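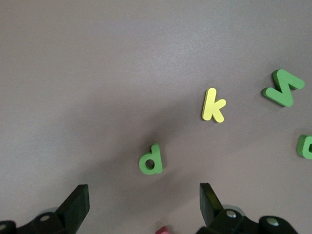 Kilau Early Learning Library – notes on the foam alphabet sets

1/ The Kilau Early Learning Library lends foam alphabet sets to nurseries, childminders and families. This thread sets out how the sets are to be used, sorted and returned. It replaces the sheet issued in December.

2/ Each set is lowercase unless the label on the bag states otherwise. Capitals are held separately and must be requested by name at the desk. Several borrowers have returned the two kinds mixed together, and separating them takes staff the better part of a morning.

3/ Letters should be laid flat on a plain table with space between them. A green "d" and a yellow "k" may lie side by side without difficulty. A "d" beside a "b", a "p" or a "q" should be left until the child is sure of at least one of them.

4/ Colour carries no meaning in these sets. The "d" and the "w" may both be green, and the next set may have them otherwise. Please do not teach "the green one". Children learn the colour very quickly and the letter not at all.

5/ Foam letters have no fixed top. A "w" turned over will be read as an "m", and a child who does so has read it correctly from where he or she is sitting. Adults are asked to sit on the same side of the table as the child.

6/ Sessions should be kept short. Our recommendation is 11 minutes for children under four, with no more than five letters out at one time. The remainder of the set stays in the bag.

7/ Once the flat letters are familiar, a single letter may be held upright for the child to name.
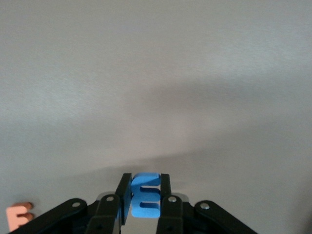 8/ The capital "E" is well suited to this stage. It stands clearly on its spine side, its three arms can be traced with a finger, and it is seldom confused with anything except "F". Allow the child to trace it before asking for the sound.

9/ Cleaning: warm water and a little washing-up liquid, then a towel. The letters must not go in the dishwasher or on a radiator. Foam that has been heated curls at the ends and will not lie flat again. The Camargo sets are the most prone to this, the Sitine sets rather less so.

10/ Letters with bite marks are to be withdrawn and reported. There is no charge for the first 2 letters in any loan. Replacements are taken from the spares drawer, so a replacement may differ in shade from the original.

11/ Loans run for 22 days. Enquiries about sets should be addressed to Heike Lindemann at the front desk – requests for capitals likewise.

Replies

eckhard_b: Is the limit of five letters meant per child or per table? We have six children at ours. Eckhard Böttcher, Cludness Nursery

Kilau Library: Per child, Mr Böttcher. For a shared table please borrow a second set.

mossy_lane: Our "k" came back from the wash fine but the "s" has gone a funny shape. Do I bring it in or post it?

Kilau Library: Please bring it with the rest of the set.

tallis: the dec sheet said 15 minutes not 11, which one do we go by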